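Trip notes, the Griseo visit. Typed up fast on the train back, sorry for the state of it. Bülent wanted numbers and opinions before the August budget round, so numbers and opinions it is. Cleaned up a little for the site.

Got there just after 9:30 am. Parking is terrible, the signs point you to the loading dock and then a man waves you away from the loading dock. Badge, shoe covers, coffee from a machine that only takes their own tokens. Perihan Kırmızıgül met us at the front desk and handed out tokens. Good start.

Who went: me, Tarık Toprak from our packing side, Kaan Dönmez who holds the money. Griseo put up Perihan and one of their bench people, Ojārs Kivi. There was another group going round at the same time, a bakery supplier I think, we kept meeting them in doorways.

What we went for. We pack small mixed goods, cartons and tubs mostly, short runs, never the same two weeks going. We have put off buying anything for the pick stations for years. Question was whether to buy an arm outright, lease one, or start smaller by recording our own people doing the job with hand-held grippers and see if a policy can be trained off that before we spend on arms. Griseo does the third thing for a living and sells the second. Worth keeping in mind through everything below.

First stop, the presentation room. Forty minutes of slides. Skipped most of my notes on this. The useful slide was the one on where the money goes. Arm is less than people think. Fixtures, guarding, the integration hours, spare parts and the person who babysits it for the first months, that's the rest, and it is the bigger part. Kaan took a photo of that one and I suspect we'll be seeing it again.

Perihan was straight about lead times. Arms from stock are quick. Fingers and pads to your own shape are slow, because they are printed and finished in-house and there's a queue. If we want custom fingers before the winter peak the order goes in by August. No later. She said it twice.

Then the benches, which was the part I came for. Long room, a row of stations. Ojārs runs the daily recording. The method is simple enough to explain to Bülent: operator holds a gripper with a camera on it, does the pick by hand, again and again, the recordings go off for training. No arm needed at that stage. So the first spend is grippers, cameras, storage and wages.

Ojārs talked us through consumables, which weren't in the quote we'd been sent. Pads wear. Cardboard is rough on them, he says, plastic tubs much less so but tubs slip more. He changes pads as soon as the edge starts to go and keeps spares in a drawer at every station. Ask for the pad price in writing. I asked, he laughed and said ask Perihan, Perihan said it'd be in the revised quote.
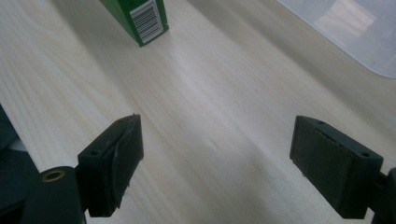
He also has a view on how many grippers to buy. Kudley, their entry kit, comes as a pair. Ojārs says get 3 hand-helds minimum even if you only run two people, one will always be in bits on somebody's desk. Tarık agreed very fast. Tarık has met our workshop.

Numbers on recording. For one task with one kind of carton they like to see a good few days of steady recording before they bother training anything. Their best operator did 131 clean picks in one morning session, the slow days are way under that. A clean pick is one where nothing has to be thrown out afterwards. Not every pick is clean, so don't plan wages off the best day. I'd plan on half and be pleased if we beat it.

Had a go myself. Harder than it looks. You want to move like a person and you have to move like the machine will, so no flicking the wrist, no sliding the thing along with the back of the finger. Tarık got the knack in a few minutes. Kaan declined. My forearm is still sore writing this.

Questions we asked at the bench, answers as I scribbled them:

Does the table matter? Yes, more than they expected. Shiny tables are a pain, a dull surface is easier. If we set up at our own place, pick one surface and keep it, or else vary it on purpose and record across all of them. Don't do half and half.

Lighting? Same answer. They used to fuss over it, now they let the daylight change and record through it. Cheaper too. No lighting rig in the quote, good, Kaan crossed it off.

Barcodes? We scan every carton and I wanted to know if the same camera could read them. Short answer no, not reliably, get a seperate scanner. Another line in the budget.

See-through tubs? Everyone asks. Clear and frosted stuff is harder. Ojārs would start on cartons and add tubs in the second round. I'd go along with that, our cartons are most of the volume anyway.

Who owns the recordings? We do, if we pay for the kit. If we take the subsidized plan they keep a copy. Perihan will send wording. Bülent, this one is for you.

Lunch was in the canteen, soup and a cheese thing, fine. Talked to one of the bakery people in the queue. They bought an arm outright two years ago, from another seller, and it sat for five months waiting on a guard fence. Nobody had ordered the fence. Order the fence.

Afternoon, the arm cell. This is the Ultus, their mid-size lease package. Arm on a cart, cart locks to the floor, fingers are the same pattern as the hand-helds so whatever you recorded carries over. That's the whole pitch and I do think it's a fair one. We watched it work for a good while. It was slower than Tarık. It was steady though. It dropped two while we stood there, and the operator reset it without any drama, which I liked more than if it had dropped none and everyone had been hovering.

Noise fine, you can talk over it. Footprint bigger than the brochure says, because the brochure leaves out the door swing and the place where the operator stands. Tarık paced it out. It will fit at station 5 if the label printer moves. It won't fit at station 2 whatever we do.

Air supply: not needed, the grippers are electric. So the compressor line I had in the draft budget comes out. Power: normal socket for the arm, they want a separate circuit for the computer. Our electrician needs to look.

Then Erdem, the big one. Two arms, conveyor, the lot. Not for us. We were shown it because everybody is shown it. Very impressive, much too much money, and the floor needs to be a lot flatter than ours. Kaan asked the price just to hear it, and wrote it down, and then drew a box round it and shut the notebook.

Money, the short version:

Buying outright. Cheapest over the long haul if we use it every day. We won't use it every day in the first year. Service contract is extra and is not optional in practice.

Leasing the Ultus. Costs more in the end, but servicing is in, fingers are in (first set only, check), and we can hand it back. Minimum term is two years. Kaan tried for one. Perihan said she'd ask, in the voice people use when they're not going to ask.

Kudley first, decide later. Small spend. Hand-helds, pads, scanner, storage, some training hours from Ojārs. Main cost is our own people's time and that's the line I'm least sure of. It needs a proper table somewhere quiet, and we'd have to find someone to cover packing while the recording goes on.

What I'd put in the August round: Kudley with a third hand-held, a decent stock of pads, 40 hours of support from Griseo spread over the autumn and a placeholder for the lease next year. No arm this year. Tarık would go straight to the lease, he thinks we will lose interest if there's nothing moving on the floor. He may have a point. Kaan says he can live with either as long as the pad price turns up before he signs.

Things I forgot to ask, so somebody email Perihan: what happens if a hand-held gets dropped and is it covered. How big are the recordings, per hour say. Can we borrow a kit for a week before ordering. Whether the training hours can be at our place or only at theirs, becuase two people on the train every week is a cost too. And the name of the firm that does their floor anchors.

Getting there, for whoever goes next: take the early train, not the 8:10, the 8:10 gets you in with no time for the badge business. Bring your own safety shoes if you have odd feet, their loan pairs stop at a normal size. Wear a short-sleeved shirt or one that rolls up if you mean to try the benches. They let you take pictures in the bench room but not in the arm cell, and you have to sign for it on the way in.

Revised quote is promised by the end of the month. I've put the brochure and Kaan's slide photo in the shared folder under Griseo. The Erdem brochure is in there too, it came in the same envelope.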